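Asunto: Re: [orden-taller] Bandeja de piezas rojas y cestas de pared

Hola a todos:

Gracias, Apolinar, por tu mensaje del domingo. Contesto debajo de tus párrafos, y pido perdón de antemano si alguna frase mía suena rara. El español no es mi primera lengua y todavía escribo con el diccionario abierto.
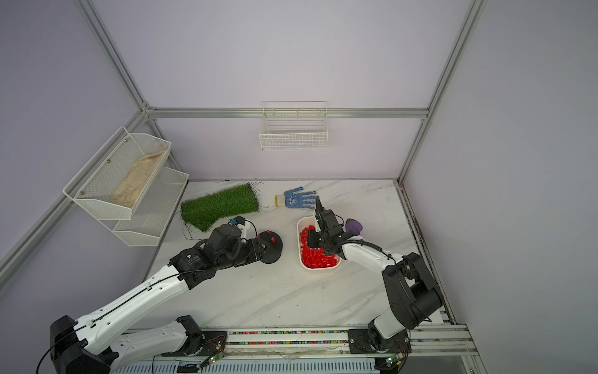 > El 'Sunday', 18:40, Apolinar Tapia escribió:
>
> He pedido otra bolsa de tapones rojos a Risarico, de 900 unidades. Mi duda es dónde ponerlos. La bandeja blanca ya la tenemos en uso y no quiero que acaben rodando por la mesa, como pasó con los de Lundiris.

A mi modo de ver, la bandeja blanca debe quedarse como está: una sola clase de pieza, los tapones rojos, y nada más dentro. Es rectangular, de plástico, y se limpia con un paño sin ningún esfuerzo. Los tapones nuevos los dejaría en su bolsa cerrada, en el armario, y rellenaría la bandeja cuando se vea el fondo. En Dernotthorpe, donde trabajé antes, lo llenábamos todo hasta el borde y pasábamos media mañana de rodillas buscando piezas pequeñas.

En el inventario de noviembre figuraban 274 tapones rojos. No los he contado otra vez y no propongo que lo haga nadie.

> Las cestas de la pared me parecen desaprovechadas. Tenemos dos a la izquierda y una al fondo, y solo se usa una.

Estoy de acuerdo. En la cesta alta de la izquierda está la bolsa de tela beige, y las otras dos están vacías. Mi propuesta es la siguiente:

- Izquierda, arriba: la bolsa de tela, sin cambios.
- Izquierda, abajo: los guantes de trabajo.
- Fondo: las cosas blandas o de forma incómoda, por ejemplo la morada redondeada que ahora está junto a la bandeja.

Hay que tener en cuenta que las cestas de la izquierda son de malla y que la del fondo es de alambre. Ninguna sirve para tapones sueltos. Si alguien quiere guardar allí algo menudo, que lo meta primero en una bolsita.

> El guante lo dejaría en la mesa. Si lo guardamos, nadie se lo pone.

Aquí no estoy tan convencido. El guante blanco con los puntos azules de goma ocupa bastante sitio cuando está extendido, con los dedos abiertos, y ese lado de la mesa nos hace falta. En la cesta de abajo quedaría a la vista, y el puño amarillo se reconoce bien desde lejos. Podemos probar 2 semanas y, si de verdad se deja de usar, vuelve a la mesa y yo no protesto.

> ¿Y el césped artificial? Suelta hilos.

Sí, los hilos negros. Salen de los bordes. Yo no tiraría de ellos, porque temo que se deshaga el tejido de abajo. Sería mejor cortarlos con tijera, a ras, y después pasar una línea fina de cola por el canto. En el catálogo de Mofokeng he visto una cinta para rematar bordes que cuesta 79 el rollo, pero me parece un gasto excesivo para un rectángulo tan pequeño. ¿Alguien ha probado con cinta de alfombra normal?

> Lo último: la pieza negra con el disco en la base. No sé cómo llamarla en la lista y así no la encuentra nadie.

En mi libreta la tengo como «émbolo negro», aunque no estoy seguro de que sea la palabra correcta en español. Tiene la base en disco y los dos botoncitos rojos encima, de modo que también podría ser «pieza negra de botones rojos» – un nombre largo, pero se entiende. Elegid vosotros y yo corrijo la lista.

Añado una cosa que Apolinar no menciona. En el canal del perfil de aluminio, en el borde delantero, hay una tira de piececitas de colores, como cuentas. No sé si están allí a propósito. Antes de pasar el aspirador quisiera que su dueño, si existe, me lo dijera. Espero respuesta hasta el jueves por la tarde y, mientras tanto, ese canal no lo toco.

Para el tablero con dibujo de mármol pido solamente paño húmedo y jabón suave. El limpiador con arenilla que hay debajo del fregadero es para el fregadero.

Si no hay objeciones, muevo yo mismo el guante y la pieza morada, y pongo etiquetas en las cestas. Las etiquetas las escribiré a mano – mi impresora sigue sin tinta.

Un saludo cordial,

Miklós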